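4. Setting up a remote witness room

This section covers the preparation of a room from which a witness will give evidence to the court by video link. It applies to sites running the Tirnbridge link service with a Kioko room controller. For courtroom equipment, see section 3. For interpreters on a separate audio channel, see section 6.

4.1 Before you start

You need:
- an operator account with the Site Lead or Room Operator role
- the hearing code from the court's listing notice (11 characters, letters and digits)
- the witness reference issued by the court
- the room key and the privacy sign for the outside of the door

Note: Do not enter the name of a witness in any field of the controller. Where the court has ordered that a witness not be identified, a name typed into the Room Notes field will still show in the session log and may be printed with it.

4.2 Preparing the room

1. Close the blinds and switch on the overhead lights. Daylight from one side makes the face hard to read on the courtroom display.
2. Place the witness chair on the floor mark, facing the main display.
3. Remove papers, phones and other devices from the table. Leave only the exhibit tablet and a glass of water.
4. Hang the privacy sign and lock any connecting door.
5. Check that the support person's chair is within the view of the wide camera. Most courts require the support person to be visible at all times.

Caution: Two witnesses in the same case must not use the same waiting area. If the site has one waiting area only, leave a gap of at least 14 minutes between the departure of the first witness and the arrival of the second.

4.3 Connecting to the court

1. Wake the controller and sign in.
2. Select Hearings, then Join by Code.
3. Enter the hearing code. The court name and courtroom number appear. Compare both with the listing notice before going on.
4. Enter the witness reference.
5. Select Hold. The room is now connected to the court clerk and to no one else.
6. Carry out the sound and picture check with the clerk.
7. When the clerk confirms, bring in the witness and select Ready.

Do not select Ready before the witness is seated. The judge may admit the room at any moment after that point, and sound is live as soon as the room is admitted.

If the code is rejected, check for the letter O typed as a zero. After 2 failed attempts the controller locks code entry for 300 seconds. Restarting the controller does not shorten the lock.

4.4 Screening options

The Screening menu controls who can see the witness. The setting must match the court's order.

Open: all courtroom displays show the witness.
Shielded: the judge, jury and counsel displays show the witness. The dock and public gallery displays are blank.
Voice only: no display shows the witness. Use only when the order says so in writing.

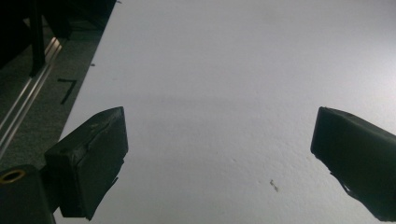 To change the setting during a hearing, select Hold first, make the change, and wait for the clerk to read it back. The controller does not allow a change from Shielded to Open without a second operator's sign-in. At sites with one operator, call the Plandelico support desk and ask for a remote countersign.

4.5 If the link drops

1. Stay in the room. Ask the witness to stop speaking.
2. Note the time shown on the controller.
3. Wait for the automatic reconnect. The room returns to Hold, never to Ready.
4. Tell the clerk the last words you heard before the drop.

Caution: Do not discuss the evidence with the witness while the link is down. This applies equally to the support person.

4.6 Closing the session

1. Wait for the clerk to release the witness.
2. Select End Session and confirm.
3. Collect the exhibit tablet and select Clear Exhibits on its home page.
4. Print the session log, sign it and place it in the site folder.

Section revised in October by Pendo Massawe. Send corrections to Qianru Zhong, Site Procedures, Skosberg office.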